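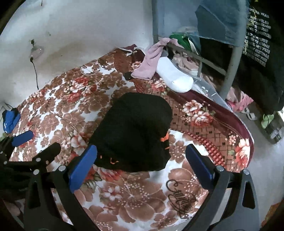

Chapter 4
Folding Soft Garments

Start on the bed. Wide, flat, right height for most people - and no bending. Sheet pulled tight first, otherwise the creases underneath end up in the fold.

Dark clothes are harder. Seams dissapear, edges too. Look for a bit of trim or a label and line up by that.

In this chapter: sleeves, hoods, thick hems. Then stacking. Allow 60 minutes for the practice at the end, more if your working alone.

Key words: bundle, hem, crease, face side.

Before you read - how do you fold a sweater now? Write down the steps, 2 lines is plenty. Keep them for section 4.3.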